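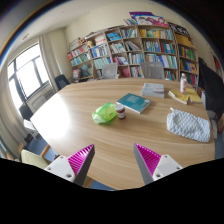
Protokoll der Mitgliederversammlung, Anwendergruppe Plarnholm-Telefone, Sitzung im Januar

Drucken | Per E-Mail senden

Leitung: Merja Miettinen
Protokoll: Irja Turunen
Beginn: 18 Uhr

1. Begrüßung
Merja heißt alle ganz herzlich willkommen, besonders die neuen Gesichter aus Riihimäki, die trotz Schneetreibens den Weg zu uns gefunden haben. Das letzte Protokoll wird ohne Änderung angenommen.

2. Update auf Version 5
Wie zu erwarten war, nimmt dieser Punkt den größten Teil des Abends ein. Seit dem Update klagen etliche Mitglieder über einen Akku, der schon am frühen Nachmittag bei 80 Prozent Verbrauch steht. Irja hat ihr Gerät einmal komplett zurückgesetzt und ist seither zufrieden, mag aber niemandem versprechen, dass das überall hilft. Jelteck hat auf unseren Brief freundlich, wenn auch recht allgemein geantwortet: Man prüfe den Fall unter der Nummer 453. Merja fragt dort noch einmal nach und bittet alle, ihr bis dahin die Verbrauchsanzeige als Bildschirmfoto zu schicken – gerne auch mehrere Tage hintereinander.

3. Sammelbestellung Ersatzakkus
Gresedico bietet uns die Akkus zum Vereinspreis an, wenn wir gemeinsam bestellen und im Voraus bezahlen. Nach längerem, aber durchweg freundlichem Hin und Her wird beschlossen, dafür bis zu 800 Euro aus der Kasse vorzustrecken. Eine Enthaltung, keine Gegenstimme. Wer mitbestellen möchte, meldet sich bitte bei Irja und gibt die genaue Modellbezeichnung an.
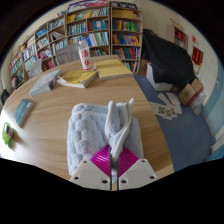

4. Reparaturabend
Der nächste Reparaturabend soll ganz dem Displaytausch gewidmet sein, das haben sich viele gewünscht. Merja bringt Heizmatte und Saugheber mit, Schraubendreher bitte möglichst selbst einpacken. Als Unterlage taugt ein glattes Mikrofasertuch am besten; ein so dickes, noppiges Handtuch wie das hellblaue auf dem runden Tisch verschluckt die winzigen Schrauben doch allzu gern. Vor dem Abend bitte unbedingt die Daten sichern, wir können dafür keine Verantwortung übernehmen.

5. Verschiedenes
Irja regt an, die alten Ladegeräte zu sammeln und gesammelt zum Wertstoffhof zu bringen, was allgemein Zustimmung findet. Die Frage nach einem Vortrag über faltbare Geräte wird auf die nächste Sitzung vertagt. Merja dankt allen für die Geduld und die schöne Runde.

Ende: 20.45 Uhr

Zuletzt aktualisiert: Januar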